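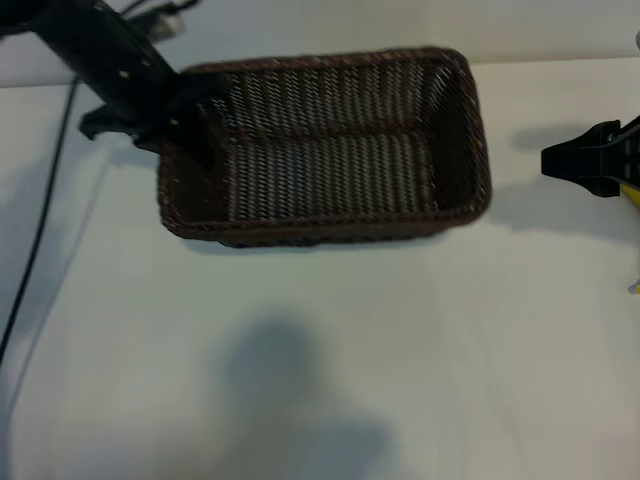 *Dark brown woven basket with a braided rim.*

# Free item, one per order: Kam-wah Chuang on insert rules

Ladton sells packaging and workroom consumables to trade accounts: tape, labels, mailing bags, gloves, wipes. Several times a year it puts a free item in qualifying orders. Kam-wah Chuang runs order operations there and wrote the rules that decide which cartons get one. We spoke on 31st May, while the summer offer was being loaded into the order system for a July start.

The first question was why a free item needs rules at all. Chuang's answer was that it is a stock line like any other, except that the customer didn't ask for it.

"It has a part number, a bin location, a weight and a unit cost," Chuang said. "If it doesn't have those, the picker has to remember it. Then your offer depends on memory, and you find out how good that is when the phone rings."

Until recently Ladton did depend on memory. A printed notice went up at the packing benches, and packers checked the order value on the pick sheet before dropping in the gift. Chuang audited one of those offers after it closed, by comparing the quantity of gifts bought, the quantity left over and the number of orders that met the spend. Some 2,000 orders had qualified. The leftover stock did not match, and there was no record showing which orders had been missed.

"We knew the size of the error and nothing else. You can't send a correction to a customer you can't identify."

The gift is now added as a zero-price line when the order is released to the warehouse. It prints on the pick sheet and the packing slip, and it has to be scanned before the carton will close on the system. Ladton runs its warehouse on Likari, a stock package with a promotions module, although Chuang uses only part of that module. The threshold test was rewritten in-house.

## What counts toward the spend

The standard test compared the order total with the threshold. Chuang's objection was that "order total" had several meanings, and different screens used different ones.

"Sales read it as goods plus carriage. The website read it as goods before discount. Accounts read it as goods after discount, before tax. All three could be right for the same order and give you two different answers on the gift."

The rule now is goods after discount, excluding tax and carriage, and the offer text says so in those words. Back orders count at full value on the day the order is placed. This was argued over for a while. An account that orders a pallet of mailing bags, half of which ships later, has still committed to the money, and Chuang did not want the gift split away from the first carton.

Combined orders are a separate case. Two orders placed on the same day by the same account are not added together, even if they ship in one box. Customers do ask.

"The system tests the order. It doesn't test the box. If I let the packer add two orders up, I'm back to the notice on the bench."

Returns are ignored. If a customer sends back enough goods to fall under the threshold, the gift isn't reclaimed. Chuang costed it once, and the labor of booking a low-value item back into stock was higher than the item.

## Weight and carton size

A point I had not expected was freight. Ladton's carton selection is automatic. It takes the cubic volume and weight of each line and picks one of 13 carton sizes. Any gift line therefore goes into the calculation, and if the gift is bulky it can push the order into the next size up.

"We had a desk calendar one winter. Flat, light, cheap. It was also longer than the inside of our most common carton. Every small order that qualified moved up a size, and we paid for the carton, the void fill and the carrier's volume charge. The calendar was the least expensive part of giving away the calendar."

Since then, a proposed gift has to pass a fit check before it is bought. It must lie flat in the seven smallest cartons with a normal order already in them. Marketing supplies a sample, and Chuang's team packs it against a set of past orders. Pens and sticker sheets pass. Mugs fail. The current gift is a pocket tape measure, bought from Mercado, and it passed on the first try.

Anything with a liquid, a battery or an expiration date gets an extra review. A gift with a battery can change how the whole parcel has to be declared to the carrier. Chuang said the review usually ends with a different gift.

## Ending an offer

I asked which part of an offer causes the most calls. Chuang said the last day, by a wide margin.

Offers used to end "while stocks last." The text protected the company and told the customer nothing. The website kept showing the banner after the gift had run out, and the order confirmation still listed it. Now the gift stock is reserved at order entry, the same way as a paid line. When the free quantity drops to 20, the system sends a message to marketing, and the banner is taken down by hand.

Why by hand? "Because the website and the stock system talk to each other on a schedule. Between updates you can sell what you don't have. The buffer covers the gap. I would like it to be automatic, and it's on the list for Ivano."

Ivano is Ladton's name for its website rebuild. Chuang would not give a date for it.

Phone orders remain a weak point. The reservation works, but the sales desk can override it and add a gift line manually, usually as a favor to a long-standing account. Overrides now need a reason code. The codes are reviewed at the end of each offer, and the commonest is "customer request," which Chuang regards as not being a reason. A shorter list of codes goes live with the summer offer.

## Measuring it

The commercial case is outside Chuang's job, but the data comes from the same tables. The report looks at orders that land just over the threshold and compares them with the same period without an offer. A cluster just above the line suggests customers are adding items to reach it.

"You see it clearly on web orders. You see it less on phone orders, probably because the sales desk tells people about it late in the call. I wouldn't go further than that. We change prices and product range at the same time, so it's not a clean comparison."

The warehouse measure is simpler: gift lines released against gift lines scanned. Any difference is listed by order number, and the missing item is sent out the next working day without waiting for the customer to notice. Chuang's advice to a smaller firm without a promotions module was to set the gift up as a stock item and have one person add the line at order entry.

"It's slow and it's dull. But there's a line on the paper, and the packer picks what's on the paper."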